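Speaker notes — "One Lemon, One Plate: setting a table people want to sit at"
Linton Library, Tuesday, 30 minutes plus questions

1. Hello and warm-up
Say hi, thank Rok Spahić for getting the room. Ask who ate lunch off a real plate today. (Wait for hands! People love this one.)

2. Start with almost nothing
My first table at the Doherty house had 154 pieces on it for a dinner of twelve, and I was so proud — and there was no room for the bread. Tell the gravy boat story if they're a laughing crowd.
Then go to the slide. White top, square brown plate, one bit of bright yellow. I love how much a small spot of color does on plain white, and it could be a lemon or a toy one and still do the job.

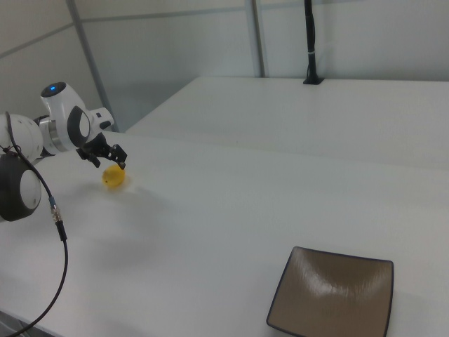 3. Why a brown plate works
Look at the raised, curving edges and the thin dark rim. A rim like that gives the food a border, so even plain rice looks like you meant it. Square plates also sit nicely along a straight table edge — pass my 2 samples around now, starting at the back.

4. Try it at home
Clear the whole table. Put down one plate and one piece of fruit, then move the fruit until you like it. Sit down and look from the chair, too!
Mention the Nelon thrift shop, brown plates on the bottom shelf.

5. Questions
If it's quiet, ask what color they'd pick instead of yellow. Out by four, the choir needs the room.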